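**Perception and control software engineer (manipulation), Letatis**

Letatis writes the software that lets two-finger grippers handle soft retail packaging. We are eight people in Fenstead and we are hiring one more engineer, full time, starting in April or as soon after that as you can.

Our main codebase is called Lovis. It takes wrist camera images, estimates the pose and outline of a packet, and plans a grasp and a handover between two grippers. The current dataset holds 1,283 demonstrations recorded with hand-held grippers, of which 759 have checked labels. Most of the open problems are in flexible film: glare, wrinkles, and edges that move once a finger closes on them.

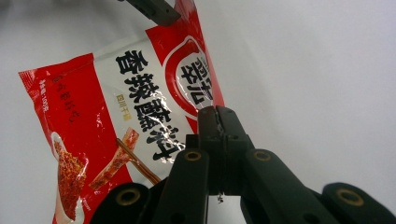
## What you will do

- Own the packet segmentation and pose code (Python, with some C++ where it has to be fast).
- Improve contact detection during two-gripper holds, where the fingers hide part of the packet from the camera.
- Maintain the replay tool we use to step through a demonstration and compare the planned path with the recorded one.
- Write tests. The regression set is 584 clips and has to pass before anything is merged.

You would report to Seraina Berchtold, who leads perception, and work most closely with Kvido Vlček on the planner.

## The first few months

You would start with pickup from a flat surface. The pose estimator does well on boxes but drifts on glossy packets such as seasoning sachets, where a bright highlight across the printing can be read as an edge. 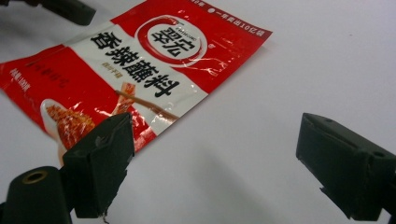

The planner needs a usable outline before the fingers close, and at the moment it gets one too late on about 50 of the regression clips. We have two ideas for fixing this and are open to a third. After that you would move on to handovers, and you would have a say in what we record next.

## What we need from you

- Solid Python and enough C++ to fix somebody else's.
- Experience with camera calibration, pose estimation or learned control on real hardware - a university project counts.
- Patience with logs and timestamps.

ROS 2 is useful but can be learned here. A degree is not required.

## Practical details

The job is on site three days a week, with the other days wherever you like. Core hours are 10 a.m. to 3 p.m. The office is on the second floor of the Siddiqui building and has an elevator.

To apply, send a resume and a link to some code you wrote to Seraina Berchtold. Skip the cover letter if you prefer. The process is one phone call and one half-day visit, paid, working on a real bug with Kvido.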